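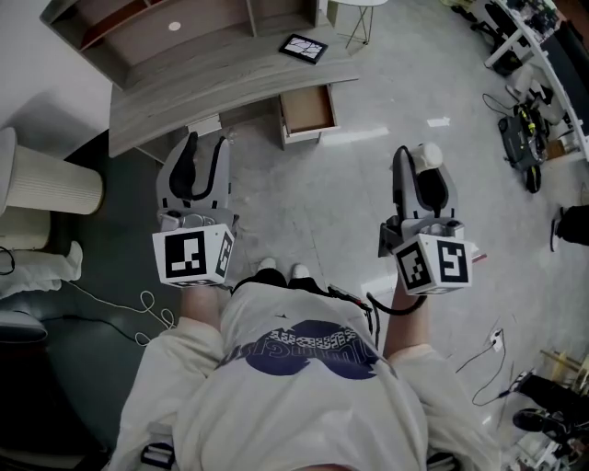 Both grippers up, marker cubes on, with the desk ahead.

February, late, after 9 p.m.

Spent most of today on the handling rules. The old sheet was one page long and everybody on the project read it in a different way, me included. Justinas Ramanauskas asked for a version that a new person at Dimholm could follow without one of us standing next to them. I said I could have it done by lunch. I did not.

The first rule is the marker cubes. Nothing covers them. No tape over a corner, no sleeve hanging down, no thumb resting on a printed face. If a marker is scuffed the cube gets changed before the next take. Up to now we have been changing them at the end of the day, so a whole afternoon can be recorded on a bad cube. I went back through the Gukance log this morning and we have 3312 takes. Of those, 62 are flagged for tracking loss. I opened a lot of the flagged ones. A good part of them were sleeves. So the rule now says sleeves pushed up past the wrist, and check again when you sit down or bend.

Second rule is the starting pose. Hold both grippers out in front, fingers pointing forward, and keep still for 5 seconds. Justinas wanted 3 and I wanted longer. We tried his way at Edach last month and the calibration step kept asking for more, so I got my way on this one. He wrote "fine" in the margin.

Third is cables. This took the longest to write. I had a sentence that said "keep cables tidy," and Justinas crossed it out, correctly. Tidy to whom? It now says the gripper cable runs back to the waist, with enough slack to reach overhead and not so much that it can touch the knee. Anything plugged into the wall goes along the wall. If you have to cross a cable during the task, stop and move it first. The same goes for power tools on the floor. They get picked up before a session starts, and the person wearing the grippers is not the one who picks them up.

I'm less sure about the rule on other people. I wrote that a second person may be in the room but stays out of arm's reach of the operator and doesn't hand them things. Justinas thinks handing things over should be allowed if the task card says so. He may be right. Left it open with a question mark.

Then there is the question of how much to clean. The Ueda people want every room set up the same way, clear floor, one desk, one object. I argued against that on the call. A robot that has only ever learned from a bare room is not much use in a room where somebody lives or works. What I want is a floor that is safe to walk on, and the furniture, drawers, bins and so on left as they are. They asked for that in writing. I put it in as section 9 and made it short. A drawer that is open at the start of a take gets noted as open. No one shuts it to make things look better.

Also wrote down the bit about consent, which should have been on the old sheet. Anybody who might be recorded, even a foot or a leg at the side, gets told before we start and signs the form. If they don't want to sign, they wait outside or we wait for them to finish.

Still to do: the battery section, the cleaning of the finger pads (we have been using whatever wipes are around, need to find out if that is okay), and a rule for how long one person should wear the rig. My forearms ache. I'd put breaks in at every hour but have nothing to base it on yet.

Printed the draft at six and left it on Justinas's chair. Had soup. Bed soon.

We use cookies to remember your settings and to count visits. By continuing to read this site you agree to their use. Accept | Manage settings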